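Kitchen hours and the new lunch setup at Skodley

From Monday the shared kitchen on the ground floor of the Skodley building will open at 7 in the morning and close at 8 in the evening. Several tenants asked for the later closing time, mostly people from the Plillby side who work split shifts. The back door to the yard still locks at 6, so anyone eating late will need to leave through the front lobby.

The bigger change is at lunch. Between noon and 1 the line for the microwaves has been reaching the mail shelves, and people have been going back to their desks with cold food. We looked at the badge readings for the kitchen door and found 2,131 entries in a single month, with the busiest stretch always the same half hour. The room seats 41. It was never going to work with everybody arriving at once.

So the floors will be staggered. Ground floor and Plillby have first call on the kitchen from 11:30, the second floor from noon, and Felum and the rest of the third floor from 12:30. No one is going to check badges at the door. If you have a meeting and need to eat at another time, go ahead, but please let people on their own slot heat their food first.
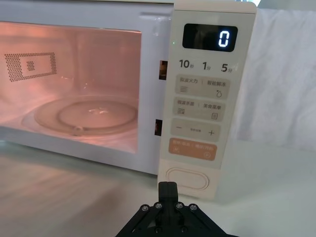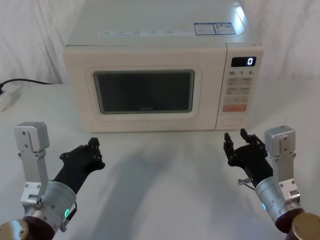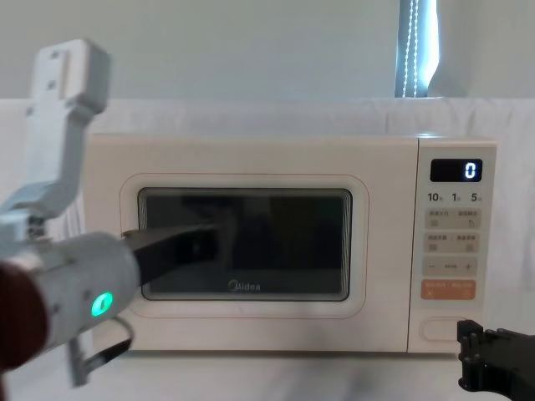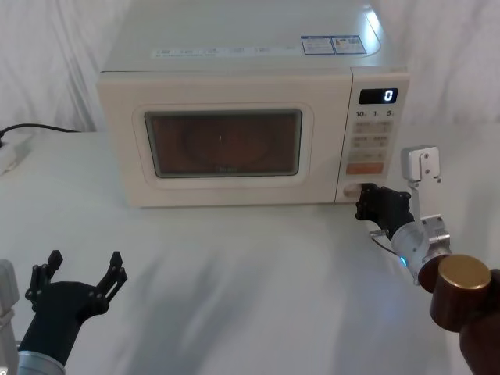

A white countertop microwave.

A few rules for heating food, most of them old. Cover anything with sauce. Take lids with metal clips off before the dish goes in. If your lunch needs more than 4 minutes, let someone with a shorter one go ahead of you. Wipe up spills when they happen - the cloths are in the drawer under the sink and the used ones go in the blue bin. Fish is allowed. We have had the fish discussion twice this year and the answer has not changed.

The refrigerators will be emptied every other Friday at 3. Anything without a name and a date will be thrown out, container included. Labels and a marker are on top of the smaller refrigerator. Please don't store a week of meals at one time. Two shelves on the left are for Felum, who pay for them separately, and the door racks are open to all.

The coffee contract with Skov has been renewed through October. The price stays at 70 cents a cup, and the machine now takes cards. Decaf will be in the second hopper starting next week. If the machine shows a red light, call the number on the side panel and leave the cover closed. Last time it was opened, the repair took nine days.

We still have no dishwasher. The quote included new pipes under the floor, and the building owner wants a second price before deciding. Until then, wash your own cups and put them back on the rack. Cups left in the sink overnight will go in the box by the door, where you can pick them up.

Comments on the lunch slots can be left in the folder at the front desk until the end of the month.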